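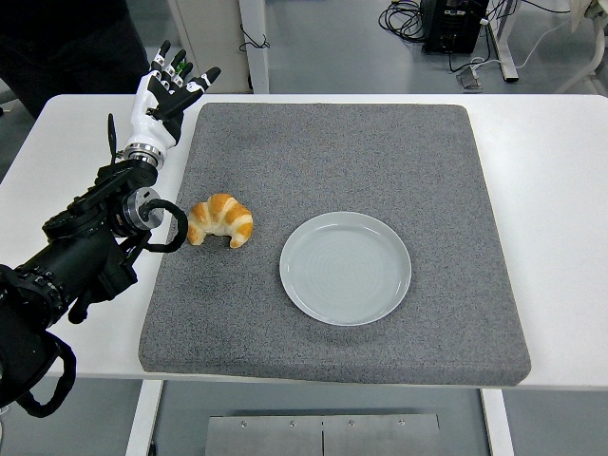
Ticket 855 – picture book listing shows wrong description
Opened by: Radka Tomić, Mustari Books
Assigned to: Mayuree Saithong
Status: closed

Reported: The page for "The Lamplighter's Goose" (Zernstead, hardback) shows the blurb for a dinosaur counting book. Cover, price and author are correct. The paperback page is fine.

November 17, 2023, first reply
Checked the Zernstead feed. The hardback blurb is right at their end. Cleared the page cache, no change.

Second reply
Found it. Both hardbacks were given the same stock code when the Canpolat list was loaded in September, so the later blurb overwrote the earlier one. 68 titles were in that load and 2 are affected – this one and the dinosaur book. New code issued for the goose title and the blurb pasted back in by hand.

Radka: Looks right now, thanks. The age range still says 8 and up. It should be 3 to 6.

Mayuree: Changed. Search results will catch up after tonight's update. Closing.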